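Binder Duty, Continued

Posted 15 January 2020

So I'm back at the cabinet again! If you read my October post you know I spend a good chunk of my week teaching a pair of robot arms to put office stuff away, and right now "office stuff" means binders. One open cabinet, a few blue files, and me at the controls, over and over.
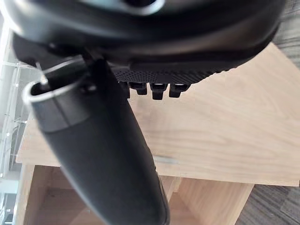
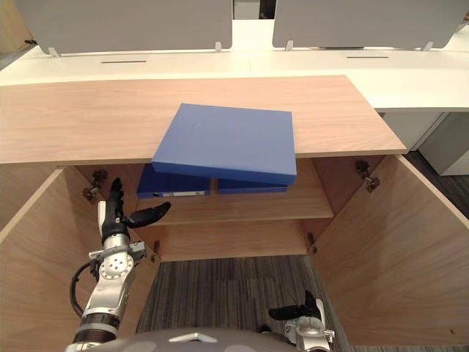
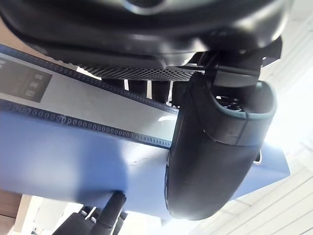
Bretel Notes, No. 20

The learning system (we call it Urcombe, don't ask me, I wasn't in the room) wants lots of examples, and it wants them a bit different each time. So I turn a binder a few degrees, or let it hang over the front of the cabinet top, and go again. My goal is 10 good runs before lunch - on a bad morning I get 4.

The hard bit is the thumb. My own hand slides under a flat file without me thinking, but when I'm driving I have to decide where every finger goes, and I tend to come in too high. I used to delete those runs. Now I keep the ones where I fumble and then fix it, and tag them "recovery" in Jurkitix so they can be sorted out later (I forgot the tag on 2 of them yesterday, oops).

I also watch the wrist views a lot more than I used to. The head view is great for getting lined up, but once the fingers are close I barely look at it.

Next up is closing the cabinet doors, which I have tried exactly once and did not enjoy. More when I've had some practice!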